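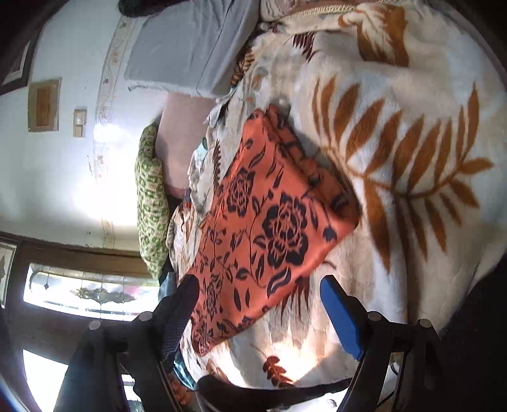 Fern blanket, rose cushion, gray pillow, pink pillow, green one at the back. Sunny side of the room.

Too many patterns on one bed, and it also eats my laundry

Posted by fernwidow in Bedrooms & Bedding, 2023-03-02

I own one very loud blanket. It is cream, it is plush, and it has ferns on it the size of a serving platter. I love it and will not be taking comments on the blanket itself.

The trouble is everything that has gathered on top. There's a satiny cushion cover with navy roses on an orange background, from a set my aunt gave me when she moved. There's a green and white pillow that came with the apartment, more or less. The gray and the pink ones are what I sleep on. Separately they are all fine. Together they look like a yard sale that gave up around noon.

Second problem. The bed is where clean clothes go to wait. I fold things, I put them down "for a minute," and at eleven at night I move the whole heap to the chair. In the morning I move it back. I have been moving the same sweater since October.
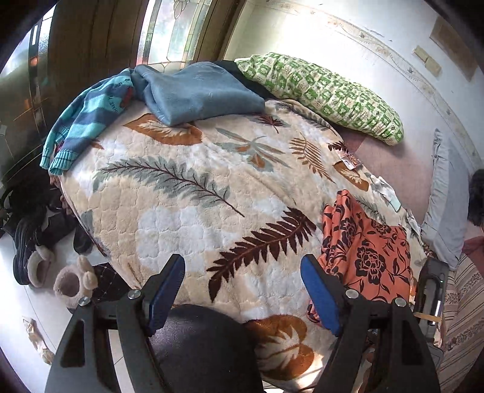
The striped sweater is the one I mean, and the dusty-blue fleece next to it has started keeping it company. I have a dresser. It's a Dunari with four drawers, 16 inches deep, and the bottom one sticks, so in practice I have three.

What I'd like to know:
Do I have to get rid of the roses, or can they live with the ferns?
Is there any way to stop using the bed as a shelf that doesn't involve becoming a different person?
Can the plush blanket go in a normal washer? The tag is no help.

Budget is 59 dollars, and I'd prefer to spend none of it.

25 people found this useful

Itziar Sotomayor
Member, 372 posts

Keep the roses. Your orange and their orange are close enough to be cousins. What's fighting is the green check, and even that would settle down if it had less company. Try this before you buy anything: gray pillow and pink pillow flat at the head, green one standing behind them against the wall, one rose cushion in front, and stop. If you have a second rose cover, put it away in the closet and swap them on wash day. Satin creases if you look at it, so a cool iron on the wrong side, or hang it in the bathroom while you shower and hope.

On the clothes: fold them somewhere that isn't the bed. I do mine on top of the dresser, standing up, with the drawer already open. It's an unpleasant height for it and my back complains, so I finish fast. And rub a candle stub along the runners of that bottom drawer. Mine was a Sirel and it stuck for years until I did that, then it shot out and hit me in the shin.

Plush blanket: cold, gentle, by itself, no fabric softener, low heat or no heat. Shake it halfway through drying or you get clumps. If it fills the drum before you've added water, take it to the laundromat and use one of the big front loaders.

pellari_road
New member

just get a plain bedspread. white goes with everything

fernwidow
Original poster

It does, and then I would have a white bedspread.

Did the candle thing last night with what was left of a birthday candle (the number 4, blue). The drawer opens. It was full of scarves, so I still have three drawers, but now I know why.

dunkeld_b
Member

Agree with Itziar on the pillows, disagree on the wash. I put a similar blanket through on cold and it came out fine, then ruined it in the dryer on "low," which on my old Bermúdez seems to mean medium with good intentions. The pile went stiff in patches and never came back. Over a rail for two days, turn it once. You'll need another blanket in the meantime, preferably one with no plants on it.

For the sweater, either wear it tomorrow or put it in with the scarves.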